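I went to the Lorstead textile mill open day because it was raining and the other option was my brother-in-law's boat. The coach left us at the wrong gate, so the tour began with a ten-minute walk past the parking lot, which our guide, Arvo Halonen, narrated as if it were part of the heritage.

The mill opened with 133 looms and now runs 2. Arvo told us this cheerfully, then had to shout the next half hour, as both of them were on. I caught the words "warp," "flood" and "Belgian." A man in front of me nodded through the whole thing and later asked what the building was for.

Upstairs is better. The dye room smells like a wet dog that has been to college, and the pattern library holds more than 2000 sample books, of which visitors may touch one. It's a good one, mostly tartans nobody ordered. Tirta Hidayat runs the finishing department and gave the only talk of the day I would sit through again - twenty minutes on why cloth creases and what can be done about it, which is less than you'd hope.
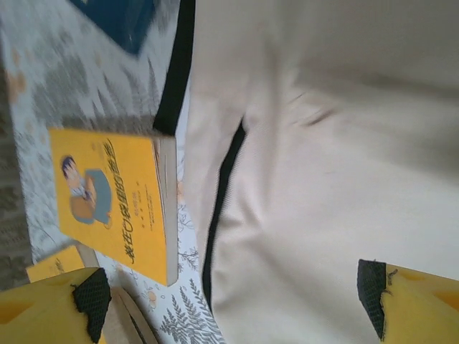 Finishing is mostly patience, according to Tirta, and a plain cloth needs the most of it. Stripes and checks will cover for you. A smooth beige has no such manners, and every fold throws a shadow, right down to the short brownish wrinkle pressed in near the middle. I looked down at my own pants and moved to the back of the group.

The cafe does soup and a scone the weight of a doorstop. The shop sells blankets at $638, and I spent a while stroking one before buying a pencil. Next open day is in March. Use the north gate.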